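Ranger un bureau un vendredi d'août

En août, les locaux se vident et je fais ce que je repousse le reste de l'année. Cette fois, c'était le petit bureau du fond, celui avec la cloison vitrée courbe. Au planning il s'appelle Greco, toutes nos salles ont un nom et je n'ai jamais su qui les avait choisis.

Je m'étais donné 2 heures, j'en ai mis 3. Le problème venait surtout des papiers de l'ancien projet Mikurmont. J'ai tout passé au destructeur, sauf un classeur que je dois encore renvoyer à Tornville. L'armoire du couloir est pleine, il attendra dans mon bureau jusqu'à la rentrée.

Ensuite, la poussière. Les stores horizontaux blancs sont ce qu'il y a de plus pénible dans cette pièce. Il y en a derrière toute la vitre, et les lames fines retiennent tout. J'ai essayé le plumeau, qui déplace la poussière sans la ramasser. Une chaussette humide enfilée sur la main va plus vite. Il faut fermer les lames dans un sens, passer de haut en bas, puis les fermer dans l'autre et recommencer. Pour la vitre, un peu de vinaigre blanc dans de l'eau tiède. Les tubes du plafond s'y reflètent et on voit tout de suite les traces, il vaut mieux éteindre pour frotter et rallumer pour vérifier.

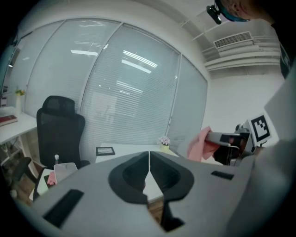 Pour le plateau du bureau, j'évite les produits parfumés. Un chiffon à peine mouillé avec une goutte de liquide vaisselle, puis un chiffon sec. Le blanc marque vite, surtout du côté où l'on pose les avant-bras. J'avais pris l'habitude d'utiliser des lingettes jetables de la marque Iter, un paquet de 200 acheté en promotion, mais elles laissent un film gras et je suis revenu au tissu. Un chiffon se lave à 60 et ressert la semaine suivante.

Je me suis aussi demandé ce qui devait rester sur le bureau. Avant, il y avait un pot à crayons, un bac à courrier, une lampe qui ne marchait plus. Le pot est parti dans un tiroir, le bac à courrier à l'accueil, la lampe à la déchetterie. J'ai gardé le petit cadre noir avec son dessin de branches, à gauche, et les fleurs rose pâle dans le coin contre le mur. Le reste du plateau sert à travailler. Quand on pose quelque chose en plus, on le remarque, et on le range plus facilement.

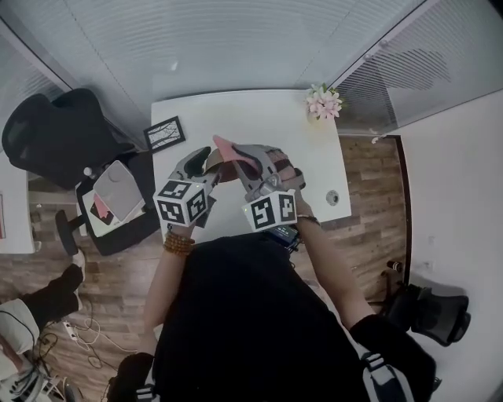 Le bureau blanc, avec le cadre et les fleurs au fond.

Il reste le bac noir par terre, à côté de la chaise. J'y mets ce qui n'a pas encore de place et je le vide quand il déborde, ce n'est pas une très bonne méthode. J'aimerais lui trouver un couvercle, ou le glisser sous le bureau, mais la chaise à roulettes cogne dedans dès qu'on recule.

Le sol, je l'ai fait en dernier : aspirateur, puis serpillière bien essorée dans le sens des lames. La plinthe foncée montre la poussière presque autant que les stores, je la passe à la main avec le même chiffon. Prochaine pièce, la réserve, sans doute en septembre. Si quelqu'un connaît un moyen de nettoyer des stores sans y passer la matinée, les commentaires sont ouverts.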